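**Fenlow: two-arm helper for laundry rooms**

Fenlow takes on the part of laundry that wears people out, the bending and reaching at the machine door. It works with ordinary front-loaders, so you keep the washers you already own!

We build it at Ellov for small in-house laundries: care homes, guesthouses, sports clubs. The first site to run it full time was the Budia guesthouse, which has 14 rooms and one very busy laundry corner. Staff there used to split every shift between the machines and the folding table. Now they sort, check pockets, treat stains and fold, and most of them say their backs feel it (in a good way). No jobs were cut. The morning shift starts 30 minutes later, and that was the staff's own request.

**What you get**

- Two arms with multi-fingered grippers
- Stop button on a cord, plus one on the base
- 14 days of on-site training for your team
- Spare finger set, part no. 596

**Setting up**

Leave room for the door to swing all the way open, and put the basket on something at seat height beside the machine. A plain chair does the job. People can step in at any point: press pause, pull out the sock that got stuck, press again. 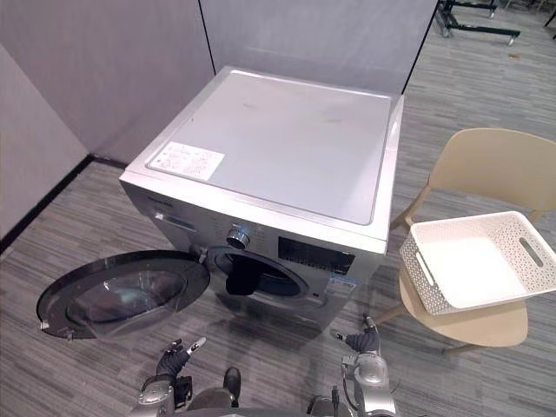 *Fenlow at a front-loader, door open, with a black garment over the lip of the drum and the basket on a chair to the right.*

Orders placed now ship in November. The Âu model, for stacked machines, is still in testing and we're really excited about it.

Page updated 26th March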